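Ploveo Table Top Oil, 24 fl oz tin
Sold by Trostavville Finishes, Humby

Item no. 318
In stock at Humby. Collection until 4 in the afternoon.
Sheen: low, whatever the tin says
Colour: clear, with a warm cast on pale timber
For: indoor dining tables, desks, sideboards
Not for: worktops beside a sink, glass, painted or lacquered wood

We held out against stocking this for a long time. The claims on furniture oils have got sillier every year and the Ploveo tin is no exception. "One coat protection" is printed on the front in large letters. We don't believe it, and having put it on a good many boards in the workshop we believe it even less. It needs two coats on beech and three on oak end grain. Budget for that before you compare prices.

What we will say is that it goes on without drama, it doesn't stink the house out, and it wipes off cleanly if you get to it in time. That puts it ahead of most of the shelf.

Is it any better than Domański?

We sell both, so we've no reason to push you either way. The Domański hard oil costs more and takes longer to go off, and Sirkka Aaltonen, who runs our finishing bench, still prefers it for anything that will see red wine. The Ploveo is thinner and easier to spread on a big flat top. If you've never oiled a table, buy this one. If you have, and you were happy with what you used, we can't think why you'd change.

The maker talks a lot about "deep nourishment". Wood in a table is dead. It doesn't want feeding and it won't thank you for it. Oil slows down the rate at which spills get in, and it makes the grain look darker. Those are two perfectly decent reasons to use it and we wish they'd left it there. 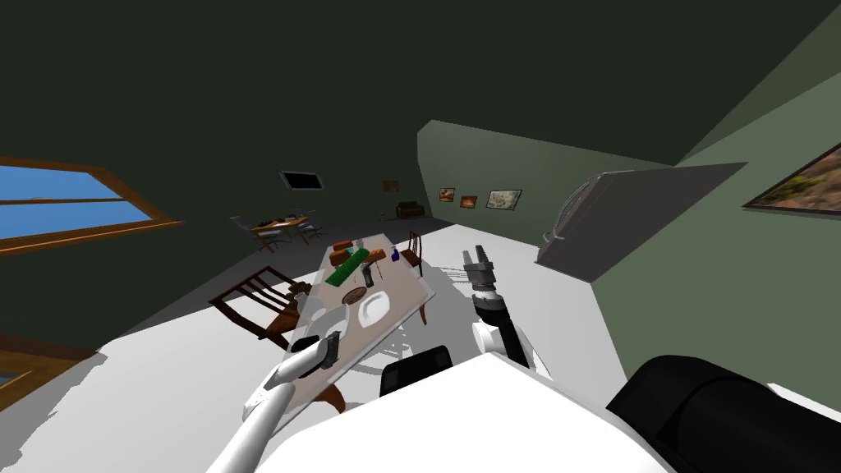
Coverage is another sore point. The tin gives a figure that assumes a planed board with no grain to speak of, applied by somebody with the patience of a saint. For a six-seat table, top only, one tin will do the first two coats with a bit over. If you want to do the underside as well (and you should on a solid top, or it may cup) buy a second. Legs take hardly anything.

How we apply it

1. Take off whatever is on there. Oil over old varnish just sits and goes tacky. If a drop of water beads up on bare-looking wood, there is still something on it.

2. Sand with the grain, finishing at 100 grit if you like a bit of texture. The leaflet tells you to go much finer. We tried it both ways, and the finer boards looked lovely and took up next to no oil.

3. Vacuum, then wipe with a barely damp cloth and leave until dry.

4. Pour a little in the middle and push it outwards with a lint-free rag. Work a section at a time on a long table. Keep off the glass if yours has an inset panel, as dried oil is a pain to scrape away.

5. Wait fifteen minutes and wipe off everything that hasn't gone in. All of it. Nearly every complaint we get about stickiness comes down to this step.

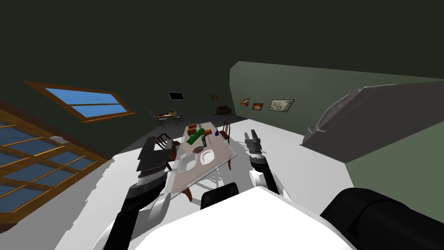
6. Leave 24 hours before the second coat. The tin says eight. In a warm room in June, maybe. In a normal British dining room in winter, no.

7. Wait a week before hot plates or a tablecloth.

Lay used rags flat outdoors to dry, or soak them in water before binning. A screwed-up oily rag can heat up by itself and catch fire. The warning is on the tin, but the print is tiny.

Heat, wine and children

The leaflet says "resists heat". We put a mug of fresh tea on a fully cured beech board and got a faint ring, which came out with a light rub and more oil. A casserole dish left a mark that needed sanding. Use a mat. Coffee was fine if mopped up within the hour. Beetroot won, as it always does. Felt-tip we haven't got to the bottom of; two pens came off and one didn't.

What buyers have told us

Eilidh Pollock: "Used on an old pine table. Colour went more orange than I wanted. Protection seems all right so far. Would have liked to be told about the orange."

Fair point. It does warm up pine and we've added it to the details at the top. Try it underneath first.

Santeri Salminen: "Three coats, very slow to dry, good now. Don't trust the times on the tin."

Marjatta Kokkonen: "Nice enough. I can't see any difference from the cheaper one I had before, except the lid on this one goes back on properly."

Sizes and alternatives

The small tester, item no. 731, is enough for a chair seat or a trial patch and is the one we'd start with. There is also a "Pro" version in a black tin. Eero Tikkanen on the trade counter asked the maker what was different about it and was sent a brochure. Until we get a proper answer we won't be ordering any.

Returns

Unopened tins only, with the receipt. We can't take back oil because the colour came out wrong, so please do the patch test. Boards finished with both the Ploveo and the Domański are on the trade counter if you'd like to see them side by side before buying.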